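# Shared Workshops Should Teach Assembly Before Autonomy

Members of the Riltcombe workshop have now had a winter to consider what a robot arm is for. The arm belongs to the Rukano build, a members' project to fit out a desktop computer by machine, with parts set out in advance and each step written by hand. The project has taken 58 evenings so far. Several members have asked whether that time was well spent. It is the position of this essay that it was, and that the project should resist pressure to become more ambitious before it becomes more reliable.

The case for assembly work rests on its ordinary difficulty. A computer tower was designed for a person with two hands, good light and the habit of tilting the case to see into a corner. Cables take whatever path they were last pushed into. Sockets have covers that must be raised, and slots have latches that must be open. A member who has built several machines does these things without thought and would struggle to list them. Writing them down for an arm forces that list into existence, and the list is of value to every later member, including those who never run the arm at all.
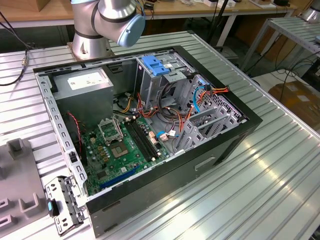 Ghada Harb objects that a list of this kind could be written with a pencil in one afternoon, and that the workshop's power budget and bench time would be better given to members who have things to repair. The objection deserves a full answer. Bench time is limited, and the arm does hold a bench that others could use. A list written in an afternoon, however, is a list nobody has tested. The first written procedure for the Rukano build had 27 steps. The present one has 340, and most of the additions came from attempts that stopped partway.

There is a second objection, made less often but with more force. Parts in a home or a small workshop do not arrive in neat rows. The build depends on holders that present each component at a known place and angle, and critics regard this as a form of cheating. The project does not share that view. Factories have used fixtures for as long as there have been factories, and a home builder who lays out screws on a marked cloth is doing the same thing in a simpler way. A good holder settles the question of where a part is, so that attention can go to how it is gripped and released – two matters on which the group still has much to learn. Drive caddies are a fair test of both, having a latch at one end and a long rail that must stay in line with its slot.
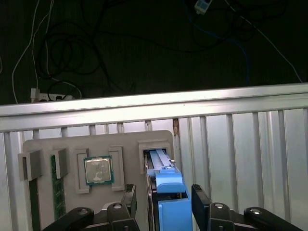

**Filed under: Shared Equipment / Policy**

Three recommendations follow. The written procedure should be kept with the bench and open to correction by any member. New holders should be drawn and shared before they are made, so that the repair benches may use them as well. Finally, the proposal to let the arm choose its own order of work, put forward by Aldana Zapata under the name Lurkari, should be deferred until the fixed order can be completed on request by a member who did not write it.

The last of these will disappoint some readers. The Lurkari proposal is careful and may well be adopted in time, but it asks the workshop to trust choices that it cannot yet check against a dependable result.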